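The Night Bus to Cleser

She got the last seat. Back row, over the engine, the one that cooks your legs. February and the windows running wet on the inside and every coat on the bus smelling like dog.

Eleven at night. Four hours to Cleser if the pass was open. The driver said it was open. The driver said it the way you say the check is in the mail.

On her lap, a cake tin. In the tin, no cake. Letters. Her mother's, all of them, tied up with the green string from the butcher. Her brother wanted them burned. Her brother had said so on the phone, twice, then once more in a text with no punctuation. She hadn't answered. She'd gone to the apartment with her own key while he was at work and she took the tin off the top of the wardrobe and walked out past the neighbor with the mop. Good evening. Good evening. Sorry for your loss. Thanks.

So now she was a thief. Fine.

The man next to her was already asleep, or faking. Big hands. Boots with salt on them. He had a bag of oranges between his feet and every time the bus took a curve one got loose and he caught it with his ankle, eyes shut. She watched him do it over and over. It was the best thing she'd seen all week.

She had not read the letters. She wanted that on the record. She had read the envelopes. Same handwriting on every one, tall and leaning back like somebody in a high wind, and the same return address. Halász Bakery, Cleser. No name. Not a name anywhere. Just a bakery.

Her mother had never been to Cleser. Her mother hated bread, practically. Her mother cut the crusts off and fed them to the sink.

Her phone buzzed. Brother.

where is the tin

She put the phone face down on the tin. Picked it up again. Scrolled instead, anything, thumb going. Somebody's baby. Somebody's knee after the operation.

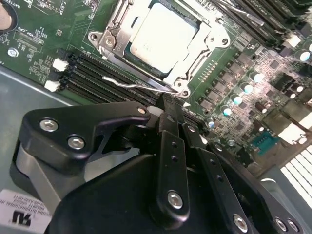
2. The Pass

It was not open.

Halfway up there was a man with a flashlight and a reflective vest and he talked to the driver through the little window for a long time. Then the driver stood up in the aisle and told them an hour. Maybe two. There was a truck across both lanes. Nobody hurt, just a truck being stupid.

Groans. A kid started up. Someone in front said they'd be writing to the company, and the driver said please do, he'd love the company.

He opened the doors so people could smoke and the cold walked in and sat down with everyone.

The man with the oranges woke up. Looked at her. Looked at the tin.

"Cake?"

"No."

"Pity."

He peeled an orange with his thumb, one long strip, and gave her half without asking if she wanted it. She wanted it. It was so cold it hurt her teeth. They ate and watched the smokers stamping around in the headlights.

"You're from Cleser," she said.

"My wife is. I just live there."

"Do you know a bakery. Halász."

He chewed. He took his time about it, she thought, more than an orange needs.

"It's shut," he said. "Shut years. It's a phone place now. You had people there?"

"No. I don't know. My mother did."

"Ah."

And that was it, just ah, and he went back to the orange. She could of shaken him. But it was past midnight and he'd given her food, and there are rules.

Her phone. Brother again.

she told me what they are

you dont want to

She read that a few times. Typed: Told you when. Deleted it. Typed: I'm her kid too. Deleted that. The battery was down to 7 and the charger was on the kitchen counter, she could see it there, curled up next to the toaster like a pet.

She got off and stood with the smokers. She doesn't smoke. A woman in a hotel uniform gave her a look and moved over to let her in out of the wind.

Down the valley you could see the lights of Brenduvero, where they'd been an hour ago, or where she'd been her whole life, depending. It looked small. A spill of sugar. She thought of her mother at that kitchen window every night after the dishes, drying her hands long after they were dry, facing up here. Facing the pass. All those years and she'd figured it was just where the sink was.

3. The Tin

Back on the bus. Doors shut, heat on, everybody's glasses fogged. She untied the string.

She wasn't going to read them. She was going to read one. She took it from the middle like a card trick.

It was a recipe.

She turned it over. Recipe. Walnut roll, quantities for 200, then crossed out and done again small, for a family. Down the side in the leaning hand: you were right about the salt.

She took another. Poppy seed. Another, plum, with a drawing of how to fold it. Every one of them the same, flour, butter, how long, how hot. And at the bottom or down the side, always one line.

Snowed in here. You would laugh at the roof.

I have stopped putting raisins, since you asked.

The girl must be in school now. Does she like it.

She stopped on that one. The orange man was looking hard at the seat in front of him, being polite.

The girl. There was one girl. She was the girl. She had liked school okay, she'd have told them that, whoever they were. She'd liked the maps.

Another one, later, the paper thinner.

I baked fifty-seven this morning and gave them all away, it was your birthday. They think I am losing my mind.

Her mother, who cut off the crusts. Who'd walk a whole block out of her way so as not to pass the bakery on the corner, and if you asked why she said the smell gave her a headache. Who bought the gray supermarket bread in the bag and ate it like a punishment.

She put them back in order, best she could. Tied the string. Untied it. There was a last one at the bottom with no stamp and it wasn't the leaning hand. It was her mother's, round and small, the grocery list hand. Addressed. Sealed. Never sent.

She held it up to the reading light. You can't see anything that way, people only do it in movies.

The bus started.

A cheer from the front, kind of a tired one. They crawled past the truck, which was on the shoulder now with its hazards going and its whole load of mattresses out in the snow. The kid who'd been crying laughed so hard he got hiccups.

4. Cleser

Ten past four in the morning. A bus station, one lamp, a bench, a machine that sold soup. The hotel woman went off fast with her collar up. The orange man shook her hand like they'd closed a deal.

Then he stood there.

"The baker," he said. "From Halász. Up on Zitska Street, the yellow house, over the pharmacy. Old now. Doesn't sleep, so you wouldn't be waking anybody." He picked up his bag. "My wife takes the oranges up. I didn't know if I should say. You have the same chin as a photograph up there, that's all."

"Whose photograph?"

But he was shaking his head already, walking. Not his business. He'd gone as far over the line as he was going to.

She sat on the bench. She had 3 percent. She thought she'd call her brother and say, it's recipes, you idiot, it's only recipes. But he knew that. He knew it and wanted them burned anyway, so he knew what she knew, and he'd had it longer. Poor guy. She hadn't thought of that till now, him carrying that around, getting short with waiters.

The phone lit up and it wasn't him. Just a post, up at four like the bakers.

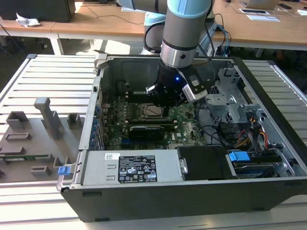
Case open on the bench, arm over the board.

She gave it a thumbs up, why not, the first she'd ever given him. Then the screen went black and it was only her and the soup machine humming.

Zitska Street went straight up. Of course it did. Ice down the middle, sand on the sides, some of the shutters had a light behind them. She had the tin under one arm and the sealed letter inside her coat where it wouldn't get wet.

Halfway up she smelled it. Butter, and walnuts just starting to catch. Somebody had the oven on.

She walked faster.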